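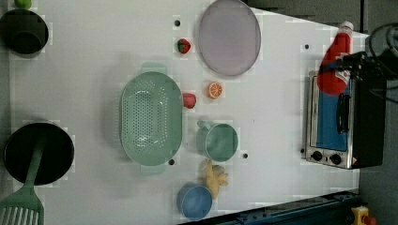 Search this site Go Menu

Recording tabletop demonstrations by remote control

Last updated: December 26, 2023

This page covers recording pick-and-place demonstrations on a single fixed arm with a parallel gripper, using a handheld controller. It assumes that the arm is mounted, the overhead camera is calibrated, and the Kirnix recorder is installed and can see both. Hand guiding is covered briefly near the end. Training is covered elsewhere.

The example task is moving a ketchup bottle between the top of a toaster oven and the tabletop. It needs one grasp, one lift over an obstacle, and one release at a different height, which is enough to expose most setup problems.

Before you start

Check that the emergency stop is within reach of the person holding the controller. Press it once, confirm that the arm faults, and clear the fault. Do this at the start of every session and again whenever the operator changes.

Set the speed limit in the recorder. New operators should use the Slow preset until they can finish the task several times in a row without bumping anything. Don't switch presets in the middle of a batch. The speed setting is stored in the batch header, not in each episode, and a mixed batch can't be separated later.

Run the arm through its full working area with nothing in the gripper and watch the cables. A loop that is fine in the home pose can catch on the gripper body when the wrist turns far enough. If it does, re-route the loop before recording anything.

Laying out the table

Clutter the table on purpose. A policy trained on a bottle alone on a bare surface tends to fail as soon as a second object is present. Pots, plates, cups and toy food all work. Include a few objects that share a color with the target. With a red bottle, a toy tomato and a strawberry are good choices.

Some objects can stay put for a whole batch and others should move. We leave the heavy or bulky items alone (pots, oven, colander) and change the small ones between episodes. Let some objects run past the border of the camera view. They will do that in use.

Write one instruction string for the task before recording and paste it into the recorder. "Put the ketchup on the oven" and "place the bottle on top of the toaster" are different strings as far as the database is concerned. If you want paraphrases, add them afterward with the relabel tool.

Recording an episode

Step 1. Press Home and wait for the status line to read Ready. If you begin moving early, the first frames have no joint data and the episode is rejected at upload.

Step 2. Hold the controller in a comfortable position and squeeze the side trigger. The arm follows your hand only while this trigger is held. The mapping is relative, so it doesn't matter where your hand is when you squeeze.

Step 3. Approach the target from above in a smooth line. Line up the fingers with the narrow side of the bottle while you are still well clear of it. Wrist rotation close to the object is the main cause of knocked-over bottles.

Step 4. Lower, close, and pause briefly. The pause should be long enough for the gripper reading to settle and no longer. Long pauses teach the policy to stop.
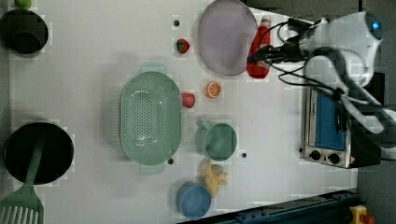 Step 5. Lift straight up before moving sideways. The clearance over the oven has to allow for whatever part of the bottle hangs below the fingers, so a low grasp and a high grasp need different lift heights. If you are unsure, lift more than you need. Look at the table for this and not at the monitor, as an overhead view gives you almost nothing to judge height by.

Step 6. Lower until the object makes contact, then open. Releasing early looks harmless on a flat table, but a bottle dropped on its side on top of an oven will roll. If the table moves or the arm sounds strained, you have gone too far. The contact threshold on our Brostier controller is set so that the arm stops after 2 mm of overtravel.

Step 7. Retreat upward, release the side trigger, and mark the episode as Success or Fail. Mark it right away, before touching the table.

If your hand runs out of room at any point, let go of the side trigger, bring your hand back, and squeeze again. The recorder trims these gaps. It does not trim hesitation, so plan the move before you squeeze.

What to do with mistakes

A missed grasp followed by a good one is a valid success. Keep it. Recoveries are useful as long as the operator did not reach in by hand. If anyone touches an object during the episode – even to steady it – mark it Fail and add the note "hand".

Do not delete failed episodes at the station. Obinna Okoro runs the cleanup script at the end of each month, and it needs the full sequence to check for dropped frames.

How many to record

For a single task with one target object, roughly 75 good episodes are enough to see whether the setup works. Train on those and look at the result before recording more. Our shared set for the kitchen tasks closed in April at 1,000 episodes, and the last part of it added very little, mainly because the same operator had recorded most of it. Use at least 4 operators if you have them.

Hand guiding

The same recorder accepts hand-guided episodes. Put the arm in free-drive, hold it above the wrist, and move it through the task. Forces come through better this way, and it is easier for people who find the controller awkward. The drawback is that your arm and shoulder will be in the camera view. We replay the recorded joint path with no person at the table and save the camera stream from the replay. Put every object back in its starting position first. Replay is unreliable for anything that can roll.

Checking a batch

Open the batch viewer and scrub through the first and last frames of every episode. Look for a first frame in which the arm is already moving, a last frame in which the gripper is still closed, and object layouts that repeat. Then play a few complete episodes with the gripper trace turned on. The trace should show one clean close and one clean open unless a recovery was noted.

Export with the default settings. Use the Ngata format only if the training machine is still on the old loader.

Comments

Bevan Trevaskis
Is the relative mapping rotated to match the operator or the robot base? We stand across the table from the arm and left/right come out reversed.

Hanna Fedoruk
Robot base by default. Set Operator Side to Opposite on the controller page and re-home. The setting is lost if the recorder crashes, so check it.

Ngaio Lowther
The pause in step 4 could use a number. Two of our operators read "briefly" very differently and you can see it in the gripper trace.

Hemi Goodwin
Same problem as Ngaio. We ended up turning on the gripper-settled beep and telling people to lift on the beep. It's under Audio, off by default.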